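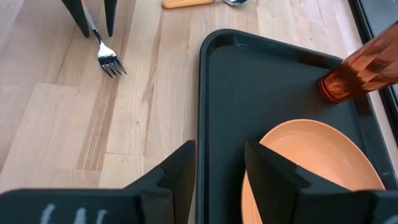
16 June 2022

Tray trial, tables by the window. Femke wants it settled before the Lastholm order goes in, so I spent the morning on it and I am still not persuaded.

The claim, for anyone reading this later: a raised rim on the tray saves more crockery than it costs us in wiping time. That came out of the Previdance leaflet, which gives no method and doesn't say what they compared it with. I asked for the test sheet. They sent the leaflet again.

What I used: the black plastic rectangular tray with the rounded corners, and a peach-coloured plate from the Asau set. Bare tabletop, no cloth. The pale wood is kind to look at, but the seams between the planks matter more than I'd allowed for. Push the tray along the grain and it goes quietly. Push it across and I could feel a small catch at some of the seams, enough to make the plate shift. I'd been blaming the tray for that since the start of June, so strike my earlier note on "rough underside". Underside looks fine.

Plate on its own, no food, put down off-centre towards a corner the way people do when they are leaving room for a cup. Tilted by hand until it slid. It went to the rim and stopped there every time, which sounds good until you remember that an empty plate is the easy case. The plate's own rim is shallow. Put soup or peas on it and the tray can do what it likes, the food will be on the tray before the plate gets there.

Second go with 800 g of dry rice in a bag on the plate. Slower to start, harder when it hit. No chip that I could find with a fingernail. I don't think one plate on one morning tells us anything about chipping and I would rather we didn't write it up as if it did.

Wiping. Flat part: quick. Corners: not quick. The cloth bridges the curve where the rim comes up and leaves a line of damp behind, and crumbs sit in it. Femke says use a smaller cloth. Tried it. Slightly better, and now we need a smaller cloth.

Colour. I had my doubts about a peach plate on a black tray and they have mostly gone. You can find the edge of the plate at a glance, which was the whole point for the Lekota dining room, where several people have poor sight. My remaining grumble is that black shows flour and dried water marks badly. Someone will end up polishing trays before lunch and it won't be in anyone's hours. Did not test the plate on the bare table. Should have, as the pale wood and pale peach may be too close for the same people. Do that next.

Cost: 33 trays come to 2,139 at the quoted price, delivery extra, and the quote is silent on replacements. I asked whether we could have 5 to use for a couple of weeks first. "Unusual" was the answer, which I am taking as a maybe.

Femke's view, written down fairly: she thinks I am being hard on a tray. The rim stops the plate, the colours work, buy them. She may be right about the first two.

To do:
Same slide with something wet on the plate, gravy if the kitchen will spare it
Plate straight on the wood, check with two of the Lekota residents, not with us
Two trays stacked damp, leave overnight, see whether they stick
Ring about the loan again, ask for a name this time

Rice back in the cupboard, bag split at one end, taped.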